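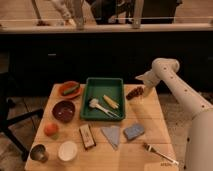
A white robotic arm above a table set with a green tray, dishes and tableware.

Home | Products | News | Contact

5/23/24

Koterwood to buy 8 tabletop arms

Koterwood will buy eight robotic arms from Nedel for table-clearing work, with delivery due in January. The order includes two spare grippers and 300 hours of support. Brilton will handle installation. Floor plans and power needs will be settled before the final payment is made.

Related
Nedel opens parts warehouse
Budget notes for arm buyers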